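The Remainder

The text generator at Cleltovham had been left running since July. Its job was to fill the advice pages of Wosanard, a retail site that sold storage jars, and it produced 300 articles a night. I was the auditor. My contract allowed seven minutes per article.

Most of the output failed in the usual ways. A paragraph on patience would be followed by one on the price of eggs, then a warning that the preceding history was disputed. I logged these as Type 2, joined without cause, and moved to the next.

Article 1,460 failed differently. Its title was "How to Store Rice in a Damp Climate." The first sentence concerned rice. The second read: "The ferry to Bosilley leaves at 4:10 and she will not wait on the pier." The third concerned rice again.
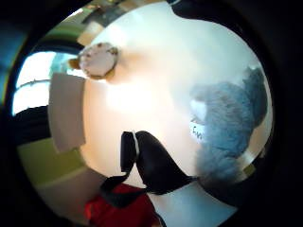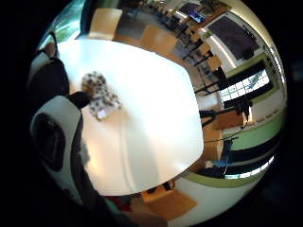
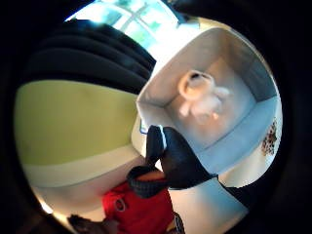
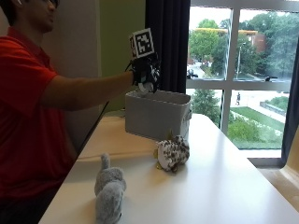
I searched the source material for the ferry sentence and found no match. I searched for Bosilley and found one entry, a tide table with the last column missing. I logged the fault as Type 9, origin unknown - a category I had to add to the form myself.

The following night there were 33 of them, one to an article. I copied them into a separate file in order of production. Read down, they made a single account of a crossing, a rented room over the Petchrat chandlery, and a letter returned unopened. The grammar was sound. The tense held throughout, and the generator had never managed that for jars.

Procedure required me to delete the file and report the fault before 6:00. I filled in the report as far as the box marked "Corrective action." Then the next batch arrived, and I opened the first article, on lids, and went to the second sentence.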